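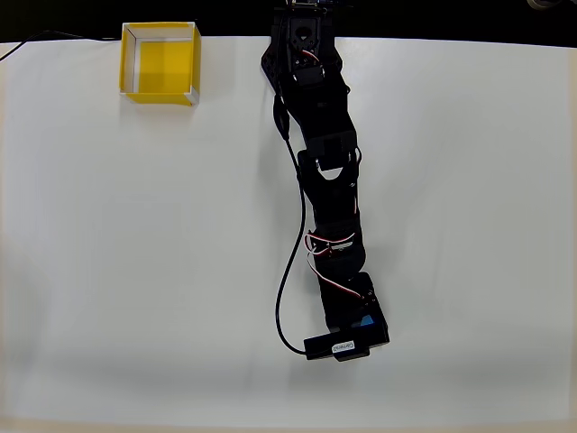

January 3, 2025

Hi all,

Happy New Year, and thanks for being patient with this one! I promised you a progress report on the Grultetti short film series before the holidays, and then the holidays happened, so you're getting a slightly fatter version now.

The big news is that submissions closed with 246 films, up from 115 the year before. I was hoping for a bump after we dropped the entry fee for students, but I had to refresh the page a couple of times before I believed it. The screening team has watched every one of them at least once — the horror pile twice, after a long argument over scoring — and we're now down to the semifinal list.

Money first, I know you'll ask. We've spent $2,649 of your grant so far. Most of that went to captioning and the deposit on the Samum, where we'll hold all the evening shows. The rest was posters and one replacement cable for the projector (long story, dull story). The travel money for visiting directors hasn't been touched yet, and I'd like to keep it that way until the finalists are confirmed.

The awards side is moving a bit slower. We'll have 4 prizes this year, same as the proposal: best short, best documentary, best performance and the audience pick. I'm still going back and forth with Naidu about the audience voting. They want it all on phones, and I'd like paper ballots in the lobby too, as plenty of our regulars keep theirs switched off from the moment they walk in. I think we'll end up doing both.

One thing that didn't work: the outdoor preview at Prirkum. It rained, we moved inside, and the sound in there was awful. A few people left during the second film and I can't blame them. I'd skip it next time and put that evening into a second matinee, if you're okay with the change. It wouldn't cost any extra.

Finalists get their emails in February, and I'll send you the full lineup the same day. Could you let me know by then how you want your name to appear in the printed program? The printer needs it early, and last year I got the logo wrong!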